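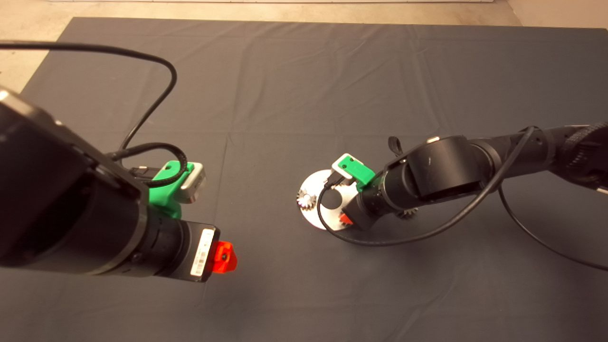
Dark cloth laid over a pale floor

Print this page | E-mail this page

How to prepare a room for a hired sound and projection system

Guidance for client organisations
Issued 8 November 2021

Zultness supplies sound, lighting and projection equipment for conferences, annual meetings and award evenings. This page sets out what the client should arrange before our technicians arrive. It applies to all indoor bookings in which Zultness provides both equipment and crew. Outdoor bookings are covered by a separate guide.

Before the site visit

Obtain a floor plan from the venue. The plan should show doors, pillars, fixed seating and every electrical socket. A hand-drawn plan is acceptable if the main measurements are written on it. Send the plan to the show office together with the expected number of guests and the order of proceedings, even if the latter is still in draft.

Ask the venue for the following in writing:

- the height of the ceiling at its lowest point
- the rating of the electrical supply and the position of the distribution board
- the hours during which deliveries are accepted
- any limit on sound levels, and the time from which it applies

Older halls frequently have sockets on a single shared circuit. Where this is the case, the show office will advise whether a separate supply must be hired.

Choosing the position of the stage

The stage should stand against a wall without windows wherever possible. Daylight behind a speaker weakens the projected picture and makes faces difficult to see from the back rows. If windows cannot be avoided, confirm that the blinds close fully.

Leave a clear strip at least 2 metres deep behind the stage for cables and crew access. The mixing desk is placed in the audience area, facing the stage, and should not be moved to a side room or balcony without prior agreement. Seats lost to the desk must be deducted from the seating plan before tickets are issued.

For the Makhubela Hall booking in June, the seating plan was finalised before the desk position had been agreed, and 3 rows had to be reset on the morning of the event. Clients are asked to submit seating plans for approval first.

Presentations and recorded material

Presentation files should reach the show office no later than two working days before the event. Files are loaded on to our Iltix playback unit and checked for missing fonts, sound and video. Speakers who wish to use their own computer must bring its power supply and attend the rehearsal – a brief test during the interval is not sufficient.

Name each file with the surname of the speaker and the running order number. Late changes should be handed to the show lead in person.

On the day

1. Clear the room of loose furniture before the agreed delivery time.
2. Ensure that one representative with authority to make decisions is present throughout the set-up.
3. Keep the loading door and the route to the stage free until the crew confirms that unloading is complete.
4. Allow some 103 minutes for set-up in a standard room. Larger rooms are timed individually.
5. Hold the sound check before guests are admitted.

Cables crossing a walkway will be covered by the crew. Covers must not be lifted or moved by catering or cleaning staff.

After the event

The room should remain closed to guests until the equipment has been removed. Any damage or loss noticed by the client should be reported to the show lead before the crew departs, and entered on the Clakuvero handover form.

Enquiries about technical requirements should be addressed to Petronella Lekota, Show Office. Questions concerning invoices and deposits should be addressed to Svenja Reinholz, Client Accounts.

Print this page | E-mail this page

Contact us | Copyright Zultness. All rights reserved. | Back to top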